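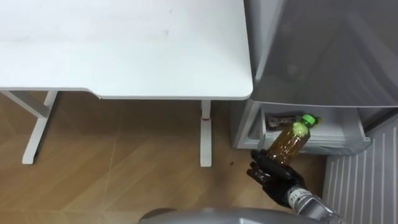 The Cullivby district adopted its shared lunch hour in September, after 62 employers signed a common schedule. Under the agreement, no meetings are held between noon and one, and staff of member firms may eat in any of the 13 participating canteens.

Le Roux, which manages the largest of these, now serves 300 meals a day. The kitchen has extended its menu to include two hot dishes without meat, and bread is delivered each morning from the bakery on the canal side.
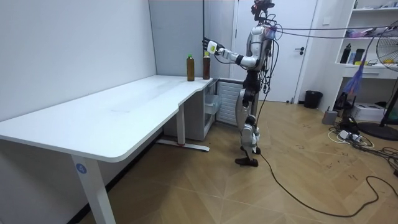
A long white desk with bottles on a herringbone-patterned floor.

Smaller members have also taken part. Nosix, a translation office with a staff of 16, closes its telephone lines for the full hour – a measure its clients were informed of by letter. Dristeo has chosen a later start for its front desk. The district office will review the schedule in the spring and publish the revised list of canteens.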